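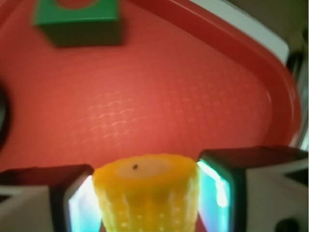 Project Report: Sorting Small Stuff by Color
Iraís Rosales, Flemville

What I Wanted to Find Out

My question was pretty simple - do people sort faster when there's a big colored target to match? I used a red tray, three large push buttons and a pile of little things in matching colors. My favorite is the yellow one with the corn cob look (so bumpy!), and everybody wanted to pick it up first.

Setting Up

The tray has a raised rim, so nothing rolls off the counter into the sink. I put the buttons in a triangle, pale green at one corner, pale yellow and light pink at the others. The pink dimpled ball goes with pink, the green block with green. Easy, right? 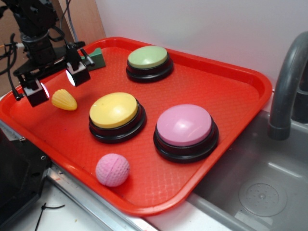

What Happened

I ran 96 sorts with 17 classmates, mostly on Friday after lunch. Yellow was quickest. Pink was slowest - that ball kept wandering! Next time I'd try a tray in a calmer color, plus a second yellow piece, and I'd write down the times myself so I can read them later.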